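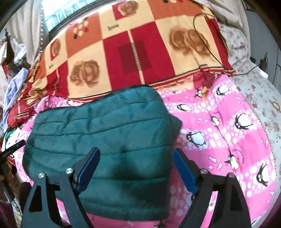 What does the open day at Atesthorpe let visitors do with the hand-held grippers?
Visitors may book a 17-minute slot, are shown the grip and the trigger, and then do a folding task themselves.

hobbin_k
Posted 09:40
The question above is copied from their notes page. Has anyone been who can say whether 17 minutes is enough to learn anything? I work on end-of-arm tooling, so I don't need the introductory talk.

Ekrem Bozkurt
Posted 10:15
I went in October. The talk is separate and you can skip it. Of the slot, you lose 2 minutes to signing in. The rest is practice on garments. They start you on towels and move you to jackets if you ask. Ask early.

Quilted jackets are the interesting case. The channels compress under the pads and then the fabric slides over the filling, so the grip feels secure before it is. I dropped mine on the first two lifts. Taking it by the hem across several channels was better than pinching a single one.

ladder_nine
Posted 10:52
Disagree on the hem. On a folded jacket the hem gives you one or two layers and the rest unfolds as you lift. I went in from the side, one finger under the whole fold, and it stayed folded.

Ekrem Bozkurt
Posted 11:06
Depends on the surface. Going under works on a hard table. On a blanket the lower finger pushes the blanket along in front of it and you pick up both.

ladder_nine
Posted 11:20
Fair. Press down first, then slide. It costs a second or so per lift.

mcvittle
Posted 12:31
The Cullow day had a better talk and worse practice. They ran a fixed arm from Bruvex, folding the same shirt on a bare table, and you stood behind a rope. The host quoted 300 folds without a fault. Same shirt each time, so I'm not sure what that figure is worth.

hobbin_k
Posted 12:48
It's worth something for wear on the pads. It says very little about clothes in a bedroom.

mcvittle
Posted 12:55
Agreed, but that wasn't how it was presented.

hobbin_k
Posted 13:10
Do they swap pads between slots at Atesthorpe? Lint changes the friction quite a lot on rubber.

Ekrem Bozkurt
Posted 13:34
Wiped between slots, not swapped. Türkmen pads were on the bench as spares and they let me fit a pair when I asked. Softer, and I thought worse on shiny fabric. ladder_nine will no doubt say otherwise.

ladder_nine
Posted 13:41
I will. Softer is better if you stop squeezing so hard.

hobbin_k
Posted 14:02
Booked for 2 o'clock, group of 7. Will bring my own jacket and try both grips.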